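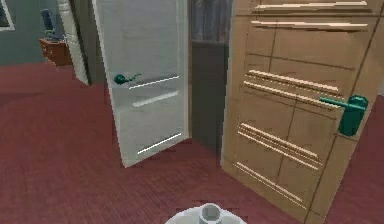
*Tall wooden door with a teal-green lever handle*

**Plarnholm: progress report, March**

To: the Sampaio Fund
From: Aurora Magalhães, writer and director

Hello all,

Since the last report we've finished the feature script, seen an awful lot of tapes for Zellix, and lost our lead (more on that further down, please don't panic). I'll take it in the order it happened.

**Script**

Draft five went to you in the shared folder last month. It comes in at 233 fewer lines of dialogue than draft four, which I know because I cut every one of them myself and sulked over quite a few. The readers' notes were very clear that everyone talked too much before the harbour sequence, and they were right. The film should now run to 70 minutes or a touch over. I'd like to keep it short. The comic was always quick – you could read an issue on the bus – and I don't want to turn it into one of those superhero films where you need a sandwich halfway through.

The origin story has gone completely. We now open with Plarnholm already under the dome and Zellix already hated, and the explanation comes in one scene on the ferry. I was nervous about that, but at the read-through people followed it fine. The one bit they didn't follow was the business with the second key, so that's being rewritten at the moment. You'll have new pages for it before the next drawdown.

The ending is the same as in draft four. I know a couple of you would still like something more hopeful. I've had another think and I'm leaving it alone for now, but I'm happy to talk about it over a cup of tea.

**Casting**

We put the open call out for Zellix and got 1,046 tapes. I had guessed a tenth of that! It took us far longer to watch them than we'd planned, and the casting line has gone over as a result (see Money). The standard was lovely, though. A lot of people did the rooftop speech as a sort of growl, which I'd asked them not to do, and then every so often someone would just say it quietly and the hairs would go up on my arms.

We offered the part to our first choice, had a yes, and then had a no when a long-running telly job came back for another series. No hard feelings at all. Contracts hadn't been signed, so there's no fee to pay. We're now down to 2 actors and will be reading both of them with the actress playing the Warden. I'm leaning strongly one way but I've promised the producers I'll keep my mouth shut until we've done the chemistry reads.

The supporting parts are nearly all settled. The Ferryman and both of the Archivists are confirmed, and I've attached their details in the usual form. We still need the child for the schoolroom flashback, and we're going through the drama groups in Temilcombe for that so we don't have to pay for travel and a chaperone's hotel.
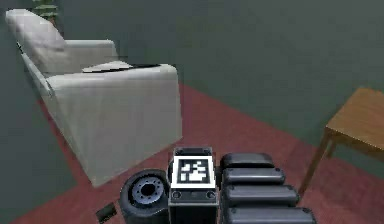
*White armchair on carpet*

**Locations**

Temilcombe is a definite yes. The council have agreed to the seafront for the evenings we asked for, with a cut-off of 11 p.m. for anything loud, and the old cinema has let us have the foyer for the Warden's office. It needs a lick of paint and we'll have to put it back the way we found it.

The ferry is still a headache. The company is keen, but their insurer wants a marine safety adviser on board the whole time, and I hadn't budgeted for one. We're getting quotes. Plan B is to shoot the ferry scene on the jetty with the boat behind, and I've drawn up boards for it so we aren't caught out.

**Costume**

No cape. I've had this conversation with so many people now that I thought I'd put it in writing. Zellix never wore one in the comic until a guest artist drew one in, and the coat we've got is much better for running in. The first fitting will have to wait until we know who's playing the part.

**Money**

We're inside the budget overall. Casting is over, script is under, and the one nearly covers the other. I'd like your permission to move the rest across from contingency. The spreadsheet is attached, with the changes in yellow.

**Coming up**

- Chemistry reads and a decision on Zellix
- New pages for the second key
- Ferry quotes, or a firm switch to the jetty
- Tech recce in Temilcombe (you're very welcome to come along, bring a proper coat)

Could you let me know about the contingency when you get a minute? I can't pay the casting assistants' last invoice until I hear, and they've been very patient.

All the best,
Aurora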